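About Skovero

Skovero makes and refinishes tables. Kitchen tables, work tables, the long ones that fill a library reading room, the small square ones in cafes where two people can just about fit their plates. We do a few benches and desks as well, but tables are what we love, and if you come in to ask about a desk you should expect to hear a good deal about tables before you leave!

We got our start in a shared workshop on Wanance Street, with one sander, a borrowed set of clamps and a dining table that had spent a decade in a damp garage. It took us most of a spring to bring it back. The family who owned it still eats at it, and they still send a picture at the holidays with every chair taken. We were hooked after that. These days we have our own place at the other end of the same street, with big windows on the north side, a finishing room that stays (mostly) free of dust, and a front room where you can come and put your hands on things.

What we do

About half of our work is new. You tell us how big the room is, how many people you feed on an ordinary night and how many turn up when it's somebody's birthday, and we draw something that fits. The other half is refinishing and repair: water rings, burns, wobbly legs, tops that have faded on the window side, extension leaves that stopped sliding when the kids were little and have been stuck ever since. We really enjoy those leaves. There is nothing like the feeling when one finally runs free.

We build in two lines. Bekari is the everyday one, plain and sturdy, with rounded corners and straight legs that unbolt so the table will go up a narrow staircase. Sastry is our bigger one, made for classrooms, studios and shared kitchens, with a deeper frame and a top you can lean your whole weight on. Both come in pale finishes and dark ones, although the pale ones go out the door far more often. We understand why! A light top makes a small room feel bigger, it's kind to the eyes when you're working at it for hours, and you can find a dropped pin on it.

People ask us all the time what to look for in a tabletop, and our answer is always to look at the grain first. Get down low, with the light coming across the surface, and follow the lines with your eye. On some tops they run side by side from one end to the other. On others they wander off at an angle, bend, and close up into long ovals that look like ripples around a stone. You'll see different things depending on where you stand, too, and a spot that seems washed out under a ceiling light can show plenty of figure when you take two steps to the left.
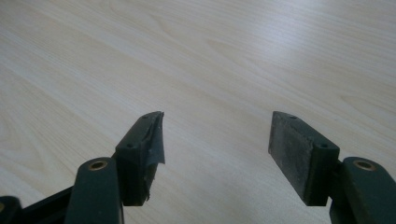 We keep sample tops in the front room for this reason, and we're happy to carry them to the window, or out to the sidewalk if the weather is good. Bring a paint chip or a cushion from home. One couple brought a whole kitchen drawer, and it was a great help, because we could set the handles right against the finish and see at once that the warmer one was the one they wanted.

How we work

There are no sales desks here. The person who answers your first question is usually one of the people who will build or repair your table, so you may have to wait a minute while somebody takes off their gloves. We measure twice at your place if you're close enough for us to drive over, and we'll talk you through the measuring by phone if you aren't. Then we send a drawing, you scribble on it, and we send another. Some tables take one drawing. A round one we made last year took seven, and we're very proud of it.

Finishing gets more of our time than anything else. Every top is sanded by hand at the last stage, wiped down, and left alone for a full day between coats. We try our finishes on our own lunch table before they go anywhere near yours. That table has had coffee, beet juice, candle wax and a truly awful amount of hot sauce on it, and we keep notes.

We've now sent out more than 1,000 tables, and some 200 of those came to us as repairs. The largest single order was for a school that wanted its art rooms done before the fall term, and we spent June up to our elbows in sawdust with the doors wide open and the radio on. It was the best month we've had.

Looking after a table

We wrote a care sheet that goes home with every piece, and you're welcome to a copy even if you bought your table somewhere else. The short version: a soft damp cloth, then a dry one. Coasters if you can remember them. Move the fruit bowl now and then so the top ages evenly. Skip the scouring pads and the spray polishes, and if something spills, blot it before you wipe. If you end up with a scratch you can't stop looking at, bring it up with us. A lot of scratches can be dealt with in an afternoon, and we do small touch-ups at the shop without an appointment, mornings only.

Come and see us

The front room is open from 9 in the morning until 4. Ring the bell if the door is locked, since we may be in the back with the sander going. There's parking behind the building and a ramp on the side entrance. Kids are welcome, and we have a box of offcuts they can build with and take home.

If you'd like a repair quote, please send us the length, width and height of the table and a note about what's wrong with it. For a new Bekari or Sastry, tell us about the room and who'll be sitting there, and we'll write back with questions.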